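A short film about soup, and the long way to the festival

The director of Benside asked me to meet her at seven in the morning, in the café below her studio, because later in the day she is not good for conversation. She had a notebook and two pencils with her, and in one hour she drew small faces on all the paper napkins. She asked that I do not write her name in this article. The film has been made by many hands, she told me, and she prefers that the readers remember its title.

Benside is an animated short, without dialogue, about a grandmother who cooks one soup for a whole street. It will be shown in November at the Drarura festival, in the competition for first and second films. I saw it before our meeting, on a laptop with bad speakers, and I liked it already in that condition.

I asked first how the project began. "It began with a mistake," she said. "I wanted to make a film about a train. I had drawings of the train, I had a sound for the train. Then I needed a woman who waits for this train in her kitchen, and after a few weeks I noticed that I draw only the kitchen. So I took the train away. In the film you can still hear it one time, very far."

The train can be heard near the end, when the grandmother opens the window. I had thought it was wind.

She studied illustration before she came to animation, and for several years she made small jobs for other people: titles for television, moving maps, a dancing bottle for a company that sold vinegar. She speaks about this period without shame. "The vinegar bottle paid my rent for one winter. Also I learned how heavy a thing must look. The client said the bottle is too happy, it flies. He was right. A bottle with liquid inside has to jump late and land early."

I told her that the vegetables in Benside have a lot of weight, and that I believed every potato. She laughed and said the potatoes were the cause of most arguments in the team. One animator wanted them to roll in a comical way, and another wanted nothing comical before the third minute. In the end they kept one potato that rolls under the cupboard and does not come back. At the test screenings, children asked about this potato more than about the grandmother.

The studio is called Plarnell and it is small. When the work was at the maximum there were up to 800 drawings in one week, and the scanner stopped two times in that period. They still draw on paper. I asked if this is a question of principle.

"No, please do not write that I am a defender of paper," she said. "People come with this idea and they are disappointed when they see my computer. I draw on paper because my hand is faster there. After that everything goes to the computer, the color, the camera, the steam. The steam is completely digital. I tried to draw steam for one month and it looked like wool."

For the steam she had help from Ashour, a workshop in the same city which makes effects for documentaries and for science museums. They gave her a program that they had written for a film about volcanoes. She changed the speed and the size, and so the soup of her grandmother is, technically, a very small volcano. She was visibly proud when she told me this.

We spoke then about money, a subject that directors in my experience like to avoid. She did not avoid it. The film took three years, and for the first of them there was no support at all. She applied to a regional fund and was refused, with a polite letter which said the story had too little conflict. She applied again with the same story and a different first page. On the new page she wrote that the street is in danger of being divided by a quarrel. "There is a quarrel in the film," she said. "It is about a chair. It lasts maybe nine seconds. But on the page it looked serious, and they accepted."

I asked if she would give this as advice to younger filmmakers. She thought for a while and ordered another tea. "I would say to them, read your first page aloud to somebody who is hungry and wants to go home. If this person still listens, send it." Then she added that she has been in such a jury herself, reading applications in the evening, and that she was not always a generous reader.

The music is by a composer who lives on the other side of the country and whom she has met only once. They worked by sending each other recordings during the night. He played the main melody on an old harmonium, and the pedals make a knocking noise which he wanted to clean. She asked him to leave it. In the cinema, she hopes, people will take it for the lid of the pot.
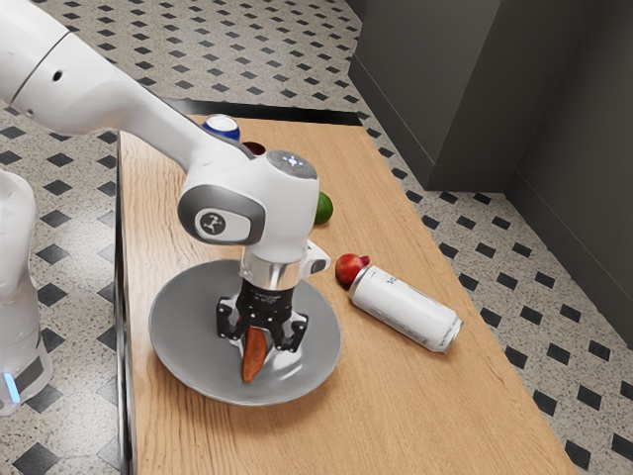
About the sound in general she has strong opinions. She thinks that many animated shorts are too full, that every step and every sleeve gets its own noise, and after four minutes the ear becomes tired. In Benside there is almost no sound for the first forty seconds. The sound designer was against it and they discussed for a whole afternoon. "He told me that the public will think the projector is broken. I told him good, then they will look carefully." They found a compromise: now a fly can be heard, very quiet, from the left side.

I wanted to know about the grandmother herself, because her face changes so little and still I could always say what she was feeling. Is she somebody from the family? The director shook her head. Both of her grandmothers were bad cooks, she said, and one of them did not enter the kitchen except to smoke. The figure came from a woman she used to see at a bus stop, with a very straight back and a very big bag. She never spoke to her. She made 1,000 sketches of that back before she began with the face, and when the face came at last, it had only a few lines.

"Everybody looks at the eyes," she said. "So I made the eyes small and put the acting in the shoulders. When she is angry about the chair, look at her shoulders. The face does nothing."

For the festival she has modest plans. She will travel by night bus, together with the two animators who disagreed about the potatoes, and they will share an apartment near the cinema. She wants to see the student program and also a retrospective of puppet films, and she will try to sit at her own screening in the last row, close to the door. At an earlier festival she sat in the middle and a man next to her slept from the title to the credits. Afterwards he congratulated her warmly. She keeps a good memory of him.

After Drarura the film will go to some smaller events, and there are talks with a television channel which would like a version for children, shorter by two minutes. She has not decided. The cut would take out the night scene, where the neighbors bring back the empty bowls one after another and put them at the door. It is the slowest part of the film and for me the most beautiful, and I told her so. She said thank you, but that the channel has a point too, because children at that hour must go to bed.

And the train? I asked at the end if she still has the drawings. She has them, in a flat box under her desk, and from time to time somebody in the studio opens it to look for clean paper. She started to think about it again in the summer. The new idea has a conductor, a dog which travels without a ticket, and no kitchen, or she hopes so. "But the conductor has to eat something," she said, and she drew him on the last napkin, with a sandwich.

She gave me the napkin when we stood up, then she asked for it back, because the hat was right and she wanted to copy it.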